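Bench Rules for Two-Arm Assembly Work: Frequently Asked Questions
Zinchenko lab handbook, Surnum site
Maintained by Ivan Skoryk. Last updated Oct 19, 2023.

Who do these rules apply to?
Anyone who operates, supervises or resets a two-arm cell on the Surnum site, including visitors from Mudano. You need a current bench sign-off, and it has to be renewed every February.

What counts as the work zone?
The tabletop, the board on it and the full reach of both arms, including the side you aren't using. An idle hand is still a live hand. If one arm is gripping parts and the other is parked over the board, treat both as moving. 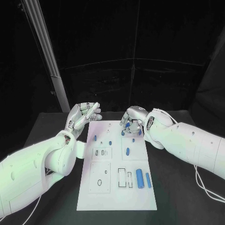

Keep your own hands outside the zone until the controller shows HOLD and you have called it out loud. The second person repeats the call before anyone reaches in.

Do I have to use the standard parts layout?
Yes, unless your run sheet says otherwise. Loose parts go on the board, clear of the outlines they'll be placed in. Don't leave spares on the tabletop. If a part is dropped off the board, stop the run and log it before you pick it up.

Can I change the lighting?
You can, as long as the colour setting is written on the run sheet before the first attempt. Coloured light is permitted for robustness runs. It is not permitted while someone is servicing an arm, as wire colours can't be read reliably under it.
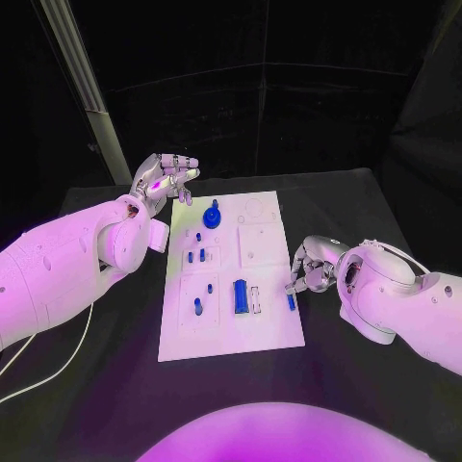 Go back to white light for all resets and inspections. The curtains stay closed during a run whatever the light setting.

How should cables be managed?
Check them at the start of each session. A cable may loop over an arm, but it must not cross the board or catch on a joint at full reach. Report any damaged cable and tag the cell out.

How long can one operator stay on?
The limit is 46 minutes, followed by a break away from the bench. Swap operators only between attempts.

What do I record when an attempt fails?
The attempt number, the part, which hand was in use and the stage it failed at: reach, grip, align or insert. Keep failed attempts in the log. Bivudix keeps each session for 30 days before it is archived.
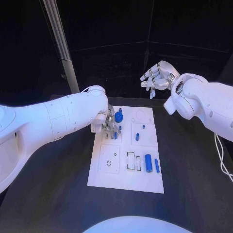 Reading time: 3 minutes

Can both hands work on the board together?
Only if the run sheet lists it as a two-handed task. Otherwise the spare hand stays open, raised and clear of the parts.

Who can approve an exception?
The cell lead, in writing, before the session starts. Quote form 928 in the request.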